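The Tabletop Kitchen, Reconsidered
A toaster, a microwave and one stretch of wood: the smallest kitchen on the market is having its moment. I remain hard to sell. 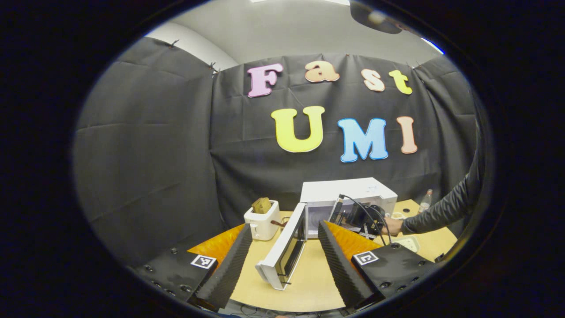
Can a toaster and a microwave replace a kitchen? For breakfast, mostly. For dinner, only if you have made your peace with dinner being a thing that comes in a tray.

I spent part of last August in a rented studio in Wisonton where the listing promised a "full countertop kitchen." It was a table. The toaster lived at one end, the microwave at the other, and everything I wanted to eat had to be prepared in the gap between them. The landlord had put the rent at 800 a month and seemed to feel the toaster was part of the reason.

The case for living this way is easy enough to follow. You buy two appliances, plug them in and skip the plumber. Mirnness, a furniture outfit that sells tables for exactly this purpose, says in its catalog that a person can "cook anywhere there's an outlet." I have cooked in several places where there was an outlet, and I would not recommend most of them.

My first complaint is the door. A microwave looks compact in the store, where it is closed. Swing the door wide and it claims the middle of the table, right where you had put down your plate. Catalogs give the width of the box and leave you to work out the swing by yourself, usually with a hot bowl in your hands. Measure it open. Then add room for your elbow.

Then there is the cord. Toaster cords are short, and a short one decides where the toaster goes, whatever your floor plan says. Mine reached the outlet only if I turned the thing sideways, so the crumbs went toward the wall and stayed there.

Two slots are plenty, I'll grant that. I tried a four-slot Oltov for a while and used the second pair once – for bagels, for guests, who didn't want them.

What about the wood? A pale tabletop is pleasant to look at in the morning, and it shows every ring and scorch. Milošević, the little oil company whose tins turn up in hardware stores, suggests a fresh coat every 21 days. I managed it once. A tray under the toaster did more good and cost me 20 minutes of shopping.

I moved out with the table intact and a strong wish for a stove. If yours is a one-person breakfast, buy the toaster first and wait a month on the microwave. You may find you want the space more.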